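Thread on comparing two finger pad materials for the hand-held grippers. Posting as I go, corrections at the end.

1/ We've been running the Pateo finger set on the hand-helds since July. The question was whether to move to the Wuvden pads before ordering another batch. Same arms, same linkage, only the pad changes.

2/ Test object is a knit work glove with coated fingertips. Rigid blocks tell you very little about a pad. A glove gives you fuzzy knit, ribbed cuff and coating in one item, and it folds when you pinch it badly.

3/ Task: pick up by the cuff, lift clear, place in the bin, release. 30 picks per pad set, one operator, both hands fitted. A pick counts only if the glove leaves the pads without being shaken off.
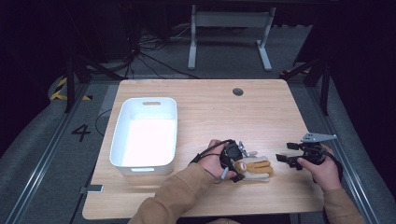 Glove station, both grippers in hand, bin on the left.

4/ Pateo: 3 failed picks out of 30. All were failures to release. Knit fibers catch on any rough edge of the rubber and the glove hangs from one finger after the jaws open.

5/ Wuvden: no failed releases, but it needs a harder squeeze to hold the cuff. You feel that in the hand after a long session. The pad is stiffer and doesn't wrap around the ribbing.

6/ Wear is the bigger issue. Soft rubber tears at the corners first, then peels in layers. A torn flap will sometimes help a pick by hooking the knit, so a worn pad can score better than a new one on pickup and worse on release. Log the two separately.

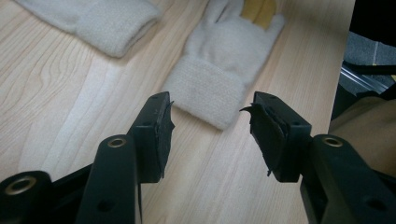

7/ It also matters for the wrist camera. Loose rubber near the contact point changes the outline of the fingertip, and our jaw-width estimate is taken from that outline. Trim the flaps or swap the pad before you recalibrate, never after.

8/ Swap interval: I had been using 465 cycles, which came from tests on hard plastic parts. For fabric that is too long. I'm cutting it to something much shorter and will post the number when I have enough cycles to defend it.

9/ Cable routing, for those who asked. Leave slack at the wrist. A tight cable pulls the gripper off axis when you rotate to line up with a cuff, and you end up blaming the pad for it.

10/ Next: same protocol with the Charbonneau bracket, which moves the camera up to 38 mm further from the fingertips. I expect a better view of the cuff and more wobble.

11/ Correction to 3/: picks were alternated left and right, so 15 per hand. Too few to say anything about handedness.

Last updated: 9th December

More from this author
Fluvero controller: notes on trigger lag
Pateo finger set, first impressions
Zip ties or hook-and-loop for wrist cables
Why I stopped testing pads on foam cubes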